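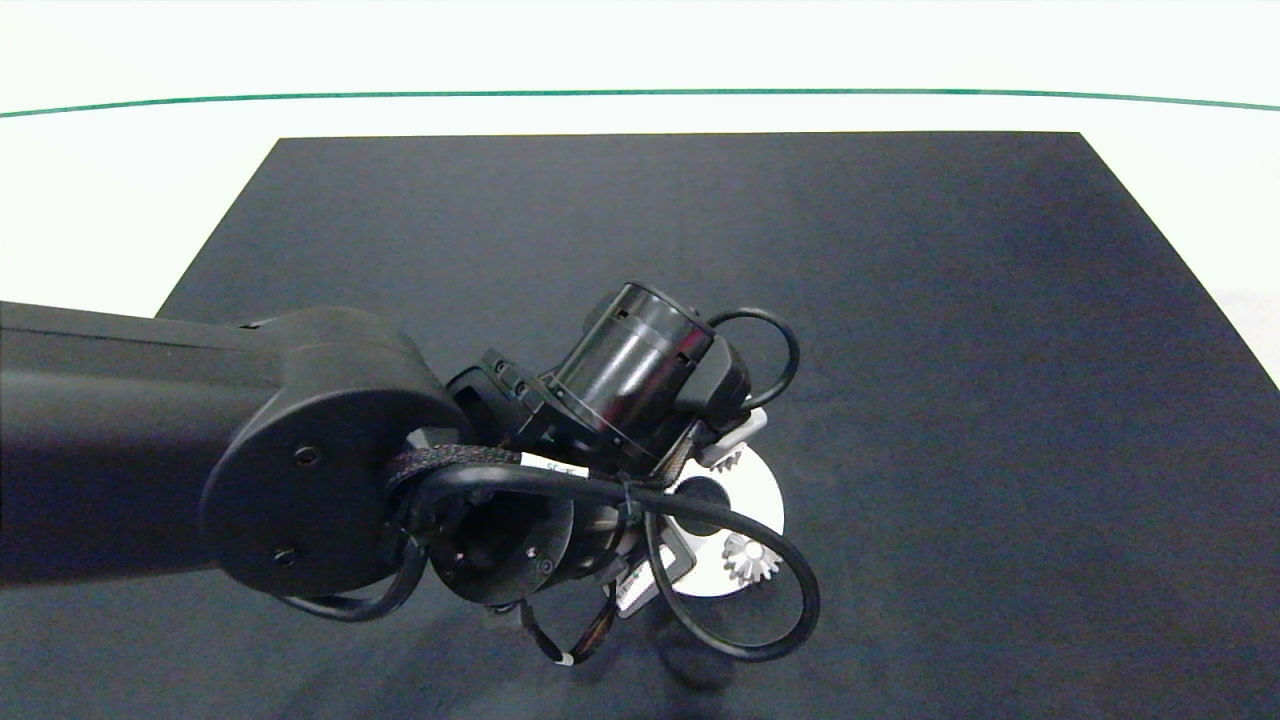 What kind of surface should small metal parts be laid out on?
A dark, matte one with nothing else on it. A plain charcoal mat or a dark gray bench top does the job, and it costs very little compared with the time spent looking for a dropped gear.

We get this question at the Pratdale parts counter more than any other, so it gets the main spot in this issue. Most of the people who ask have been working on white. White looks clean, and it is fine for paper and for larger pieces, but bright metal picks up the glare from it and the edges of the teeth get lost. On dark gray the same gear stands out from across the room.

Shine matters as much as color. A glossy black sheet will throw back every lamp in the shop. Go for a dull finish and don't worry about scuffs. Marks come with use, and a light smudge here and there does no harm as long as you can still tell it from a part. Wipe the surface down before you start. Fine grit sticks to any gear with a trace of oil on it, and you don't want that going into a gearbox.

The second half of the question is usually what to do with the parts once they are on the mat. We keep a white plate out on the dark surface and use it as the "checked" spot. Anything on the plate has been looked at. Anything on the bare surface is still waiting.
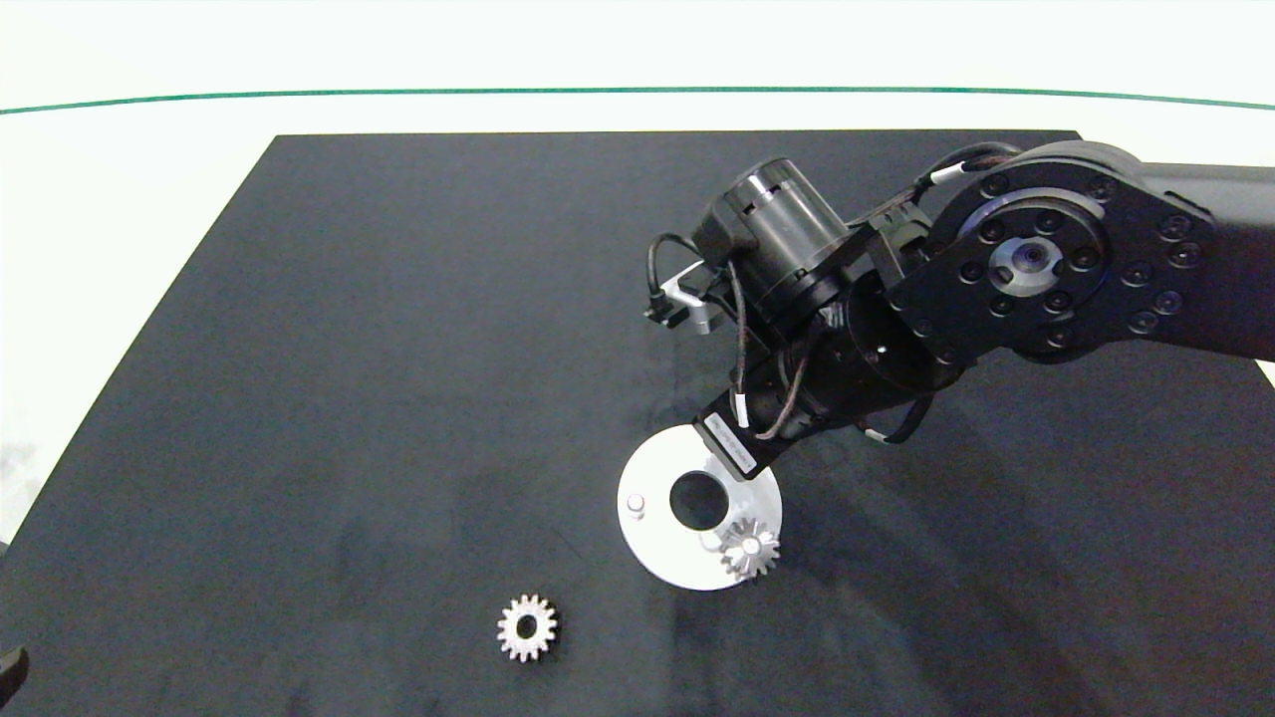 The habit is easy to keep up with spur gears because they sit flat and stay where you put them. Shafts and balls are another matter and need something with a rim. If you are sorting more than one size, use a separate plate for each size and finish one before starting the next. Two gears that differ by a single tooth are hard to tell apart by eye, and once they are mixed the only way back is to count.

A few notes on checking. Turn each gear over and look at both faces. Run a fingernail across the teeth to feel for burrs - they are easier to feel than to see. Look down the bore for chips left from machining. If a gear is doubtful, don't put it on the plate and don't put it back with the rest. Give it a bag of its own with a tag saying what you found.

Uniyal bench mats are back in stock in charcoal, cut to order, with a limit of 5 per customer until the October delivery. The Volton spur gear packs are now sold in boxes of 500 as well as in the smaller bags. Ask for item 2826 if you want the boxes, and please give the bore size when you order. Several orders last month came in without it and had to wait.

Flultard trays are still out. We have been told they are coming but have no date, so we are not taking names for them yet - check the next issue. Offcuts from the mats are in the bin by the counter and are free to anyone who wants one.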